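Search Skilia Kids
Type a word here
Go

Why do tables have flat tops?

Have you ever tried to do your homework on a bed? I have, and it was a disaster. My pencil rolled under the pillow, my paper got a hole poked in it, and my glass of milk ended up in my sock. So I started thinking about tables, and how clever they are for something we hardly ever look at.

A table is really just a floor that somebody has lifted up. When you stand near one, the top comes to a handy height for your arms, so you don't have to bend down or crouch to get at your things. The legs carry the weight down to the ground. Most tables have four of them, but some manage with one fat leg in the middle, and I once ate my lunch at one in Hiltville that hung from the wall on a hinge!

The flat bit on top has the most important job. Put a marble on a slope and off it goes, because gravity is always tugging things down towards the ground and the slope lets it roll that way. On a level top there isn't any downhill to roll to. The table pushes up on the marble just as hard as gravity pulls it down, so it stays where you put it (unless your little brother gives it a flick).

My friend Panya Petchrat makes tables for a living, and I asked her how she gets them level. She uses a thing called a spirit level – a short bar with a little tube of liquid in it and a bubble inside. Lay it on the table and watch the bubble. If it sits in the middle, the top is level. If it slides over to one end, that end is too high. I had a go with hers and found out that my own kitchen table has been wonky for years. That explains the peas. 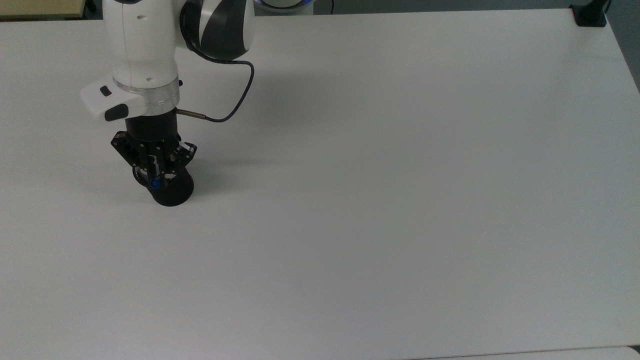

Why are some table tops white?
White bounces back most of the light that lands on it, so the top looks bright and small dark things, like a crumb or a dropped screw, are easy to spot.

Colour makes a bigger difference than I expected. Drop a black button on a black table and you could be hunting for ages. Drop it on a white one and there it is. The trouble comes when you lose something white, of course. I've lost a whole tooth that way.

Then there's shiny or matt. A shiny top is a bit like a mirror, so a lamp can leave a bright spot on it that makes you squint. A matt top has tiny bumps, much too small to feel, and they send the light off in all directions. You get a soft look with hardly any glare, and shadows look soft and grey if the light is coming from lots of places too.

Try it yourself! You'll need 2 sheets of paper, one white and one black, and a torch. Lay them side by side on a table, make the room dim and shine the torch down on each one in turn. Look at the ceiling while you do it. Which paper makes it brighter up there?

Emilian Ilie, 2022-03-17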